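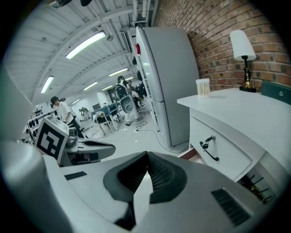
*A hand-held gripper in use in the workshop, with the humanoid further back.*

These steps are for staff moving from bench work to hand-held gripper work at the Wullside site. They replace the July sheet. Questions go to Olesia Moroz.

## Before you start

1. Check the roster. Gripper shifts are 2 hours, then you change to labelling or parts prep.
2. Sign out a gripper and write its number beside your name.
3. Look over both finger pads. If one is torn or lifting, tag the tool and take another.
4. Walk your area and move any cable you could trip on.

## Recording a task

1. Open the task card and read it through once.
2. Start the recording and hold still for a moment.
3. Do the task at your normal pace. Don't rush to raise your count.
4. If you drop something, pick it up with the gripper and keep going.
5. Stop the recording and mark it good, doubtful or bad.

Stay clear of the humanoid unless Rostyslav Hrynyshyn has told you it's off.

## What changes in your job

Your pay grade stays the same. Bench quotas don't apply on gripper days, and bad recordings aren't counted against you. The first stage needs 700 good recordings across all crews, and we expect it to take roughly 14 weeks.

Sore wrists were the main complaint in the trial. Tell Khrystyna Didenko early and she'll swap you to labelling for the rest of the day.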